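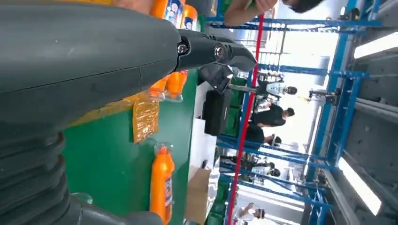
World Desk: Diplomacy and Borders Team

Villimano says it will take border dispute to arbitration, again

The government of Villimano said on 25th July that it will ask for international arbitration over the Fudel crossing, two days after voters in neighboring Gullorura handed another term to the party that closed it. Readers with long memories may recall that the same announcement was made last November, and that no papers were filed then.

Marwan Qaisi, who leads Villimano's delegation to the border talks, told reporters the election result had left his side "no partner across the table." He said the request for arbitration was drafted and would be sent "in the coming period." Asked how long a period, he said the lawyers would decide. Asked which lawyers, he moved on to the next question.

The crossing has been shut to trucks for 127 days. Before that it handled most of the fruit and cement going north, and drivers now take the mountain road, which adds hours and a second set of customs forms. Gullorura says the closure is a security matter. It has never said what the threat was, and its statement after the vote used the same two paragraphs as its statement before it.

Under the interim deal the two sides signed, 50 trucks a day were supposed to pass during any dispute. Neither government disputes that the clause exists. Villimano says it was broken. Gullorura says it was suspended, a word that does not appear in the text.

Flor Bermúdez, the Gullorura foreign ministry spokeswoman, called the arbitration plan "a speech for domestic use" and said her government was ready to talk without conditions. She then listed three conditions, among them that Villimano drop its claim to the customs house and stop referring to the east bank as occupied land.

There is some truth in her first point. Qaisi's own coalition is weak, and a filing costs money that the budget passed this spring doesn't set aside. Arbitration would also take years, and both sides would have to accept the panel before anything could be heard. Gullorura has given no sign that it would. Officials in Villimano who were asked what happens if the other side simply doesn't show up said they did not want to get ahead of the process.

The new Gullorura government will rest on a majority of 33 seats, larger than the polls had suggested, so there is little pressure on it at home to give ground. Its campaign barely mentioned the crossing. On the one evening it came up, the candidates competed over who would keep it closed longer.

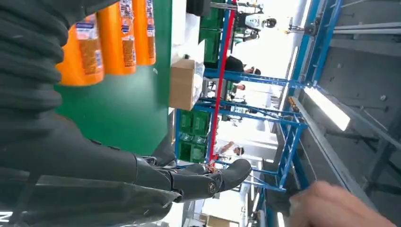
Giuliana Pacheco thinks the filing, if it comes at all, will be used mainly as a bargaining chip. Both capitals have an interest in looking busy, she said, and a case that sits in a drawer suits them better than one that gets a ruling. "I'd want to see a stamped receipt before I wrote the headline," she said.

Foreign mediators met both sides separately after the vote and put out a short note calling the meetings useful. It set no date for another round. A proposal by mediator Kyung-tae Bae to open one lane for food shipments was neither accepted nor turned down, and it is not clear that anyone has costed it.

On the Villimano side, the Chávez market traders' group says 3000 jobs depend on the road. The figure comes from the group itself and could not be checked. The labor ministry said it keeps no count of its own.

Qaisi is due to brief parliament when it returns from recess. The draft request has not been published.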